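Chapter 16
When the Critic Becomes the Story
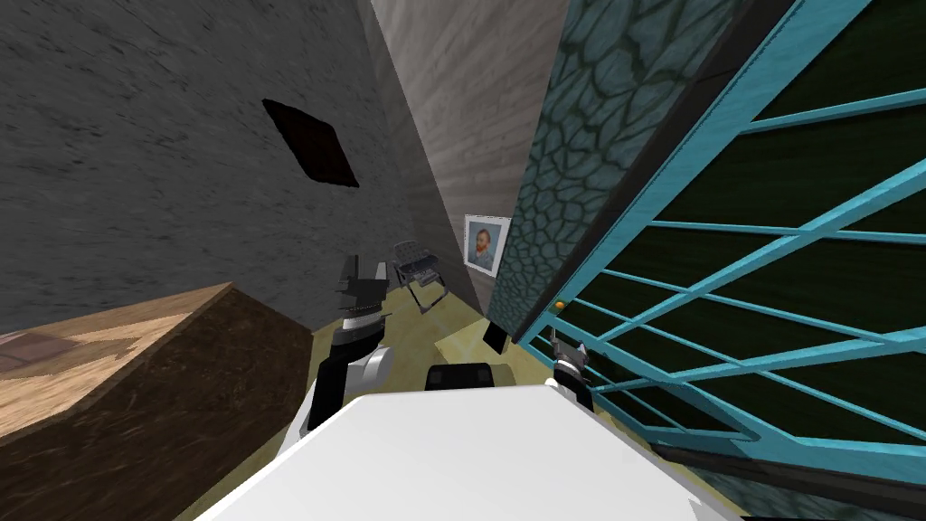
In March, the critic Selma Bošković gave a short, cold review to the television drama Plundach. Its leading actor, Abundio Hinojosa, answered her the same evening — in a public post, with her name in it. By morning he had 2000 replies, and most of them did not discuss the drama at all.

In this chapter we study such quarrels between reviewers and performers. We ask first who gains attention from them, and then what an editor should do. Before you read further, write down your own opinion of Hinojosa's answer. You will need it again in the section on Perkow.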